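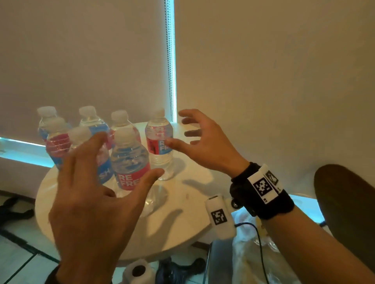
Figure 7.1 Reaching toward a group of water bottles. A module with square markers is strapped to the right wrist.

Chapter 7
When Tracking Fails

A robot that copies human hand motion depends on knowing where the hand is. When that knowledge is wrong, the robot may still move smoothly and report no error. This chapter deals with faults of that kind and how to find them.

We begin with a case from the Rurnard test site at Mivesberg. An arm was following an operator's right hand during a bottle sorting task. A wrist marker turned away from the tracking camera, and the software held the last good position for 15 frames. When the marker came back into view, the arm tried to make up the whole distance at once. It moved 70 mm in a single step, knocked over two bottles, and struck the edge of the table. No one was hurt – the operator was standing outside the work area.

The log held 2384 frames. The fault began at frame 747, but the first warning was written only after the arm hit the table. The speed limit had been set for normal motion and was not applied when tracking resumed.

Three questions run through the chapter:

1. How should a system act when a marker is lost?
2. How fast may an arm move after tracking returns?
3. Which signals should stop the arm without waiting for the operator?

Section 7.1 covers marker loss. Section 7.2 returns to the Mivesberg log and works through it frame by frame.

3 comments | 12 shares

Related chapters
Chapter 6: Cameras and Calibration
Chapter 8: Emergency Stops
Appendix C: The Skarkholm Incident Forms

© Ní Mhurchú Press, March 2022 | Contact | Back to top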